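Crown molding gaps every winter - caulk or leave it?
Posted by fuentealba_e, 23 Feb 2026

Every February the miters in our living room ceiling open up. By summer they close again. I've caulked twice and it splits both times. Painter quoted me $500 to redo the whole room. Worth it?

renzo_f
No. Your humidity is too low. Get a humidifier and hold it near 40 percent, then see what's left to fix.

lorena.m
Disagree with Renzo. I ran one for two winters and got wet windows and the same gaps. Cut out the old caulk, glue the joint, then use a stretchy caulk on top.

renzo_f
Wet windows mean it was set too high for your glass.

truserstead9
Is it the molding pulling off the ceiling or just the corners? If the ceiling lifts too, it could be the trusses moving in the attic. Glue won't hold that.

fuentealba_e
Corners only, as far as I can tell. The room:

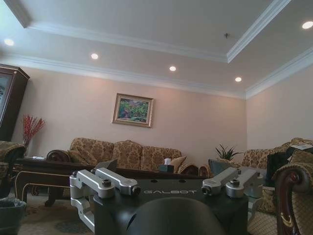
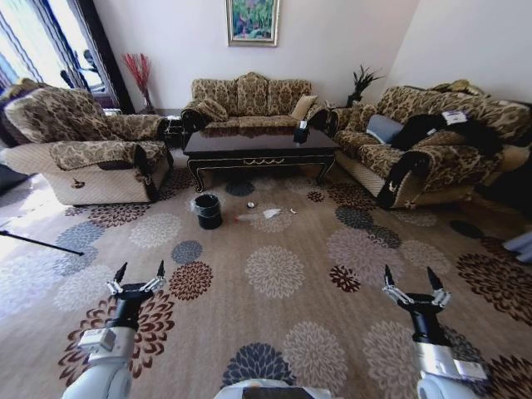

House is 9 years old if that matters. Attic has blown insulation and I haven't been up there since we moved in.

truserstead9
Then go up and look before you pay anyone. Wait until August to caulk and you'll be filling a closed joint.

lorena.m
I'd do it now, while the gap is widest. Caulk squeezes better than it stretches.

renzo_f
Agree with Lorena on that part.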